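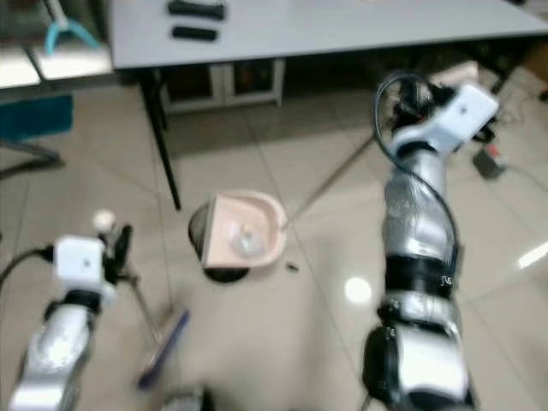
*Reading time: 3 minutes*

# Which Cordeiro Street? Duplicate Street Names in Zandley and Fivdale

**Rattana Saengthong and Lambros Manolakis**
Geography project, final report

Zandley and Fivdale were separate towns until they were merged, and each brought its own streets to the marriage. Each also brought a Church Street, a Mill Road and a Cordeiro Street. The plan was to sort this out in the first year. Our project looks at why it is still not sorted out, and what people do about it when they want a pizza.

We began with the last two printed directories from before the merger and the current city list. We typed the old entries into a spreadsheet by hand, a stage our proposal described as "brief." It ran to 3,046 entries, of which 2,066 could be matched to a present-day street without argument. The rest had been renamed, built over, split in half by the bypass, or spelled by someone in a hurry.
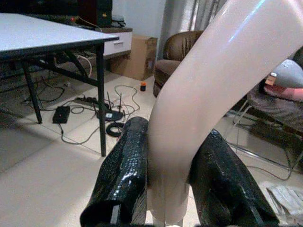

Zandley, 5 February 2019

## What we asked

We spoke to 40 residents, all of whom live on a street that shares its name with another one across the river. We asked how they give their address to a stranger and whether they would accept a new name. We had meant to ask a third question, on property values, and dropped it after the first two people tried to sell us something.

Most residents had a system. On Mill Road in Fivdale you say "Mill Road, the one without a mill." On Mill Road in Zandley you say the same thing, and this may be where the trouble starts. Church Street people go by the nearest bar. Older residents still write the name of the former town on the envelope, a practice the city has asked them to stop and the mail carriers have begged them to continue.

On renaming, the answers were firm. Nearly everyone agreed that one of the two streets should change its name, and that it should be the other one.
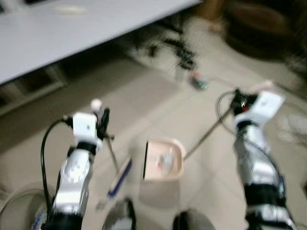
There are some good reasons behind that stubbornness. A new address means new checks, a new driver's license and a long phone call with the bank. A baker on the Zandley side showed us a van, two awnings and a closet full of paper bags, all printed with the current name. She had no strong feelings about history. She had very strong feelings about the bags.

## The 1,237 problem

Partway through December we found that our matched list was wrong. Lambros had sorted one column of the spreadsheet without the others, so that row 1,237 and everything after it sat next to somebody else's street. For one weekend our data showed that Prellier Avenue had moved four miles and become a dead end. We went back to a saved copy and redid the check from the paper directories, reading names aloud to each other in turns. Any remaining mistakes are shared equally, at Lambros's request. 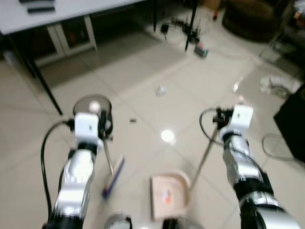
Once the list was repaired, a pattern did show up. Duplicates named after people are defended much harder than duplicates named after things. Residents of both Cordeiro Streets told us theirs was the original, and they named two different Cordeiros, a ferry owner and a schoolteacher. We found the ferry owner in the directory. The schoolteacher may have existed, but we could find no trace of her, and we were not going to be the ones to go back and say so.

## What we would suggest

Adding "North" or "South" would keep the names and the paper bags mostly intact. The river bends, so parts of Fivdale are south of Zandley and parts are not, and the compass would need some help from the planning office.

With more time we would interview delivery drivers. The one we met by accident, outside the wrong Church Street, gave us our best quote of the whole project, but we didn't have a signed consent form with us and he didn't have time to wait for one.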